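Sorberg Bedroom Textiles - README

Overview

This set covers soft things found on and around beds: blankets, towels, cloths, cushions and plush toys. It holds 286 pictures taken in three homes. The rooms were left as the people living there keep them, so patterns often lie on top of other patterns.

Contents

pictures/ - all 286 files, one folder per home
labels.csv - one row per item, with type, main color and print
notes.txt - remarks on hard cases

Of the pictures, 161 show at least one floral print. Printed fruit and flowers are labeled as print, never as items. A towel folded to show its other side gets both colors, with the larger area first.

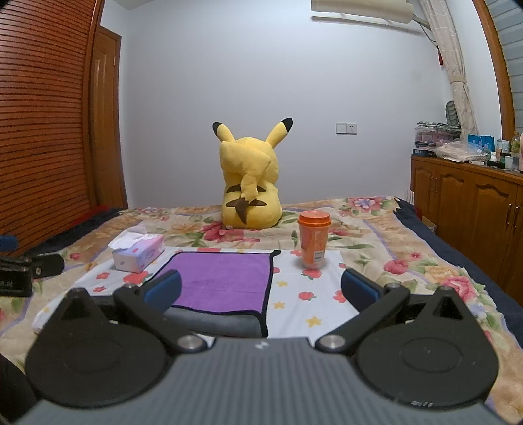

Plush toys are labeled by type and by which way they face: front, back or side. A toy seen from behind keeps its character name if the markings make it clear. Small things that end up on a bed, such as tissue boxes and cups, go under "other" - they have no print column.

Known gaps

Lace and knitted covers are rare. Sheets are labeled only where they show past the blanket, and dark navy and black are easy to mix up in the color column.

Changes

September 1, 2024 - merged "throw" into "blanket"

Contact

Clyde Zamora keeps the labels. Send corrections with the file name and the row number.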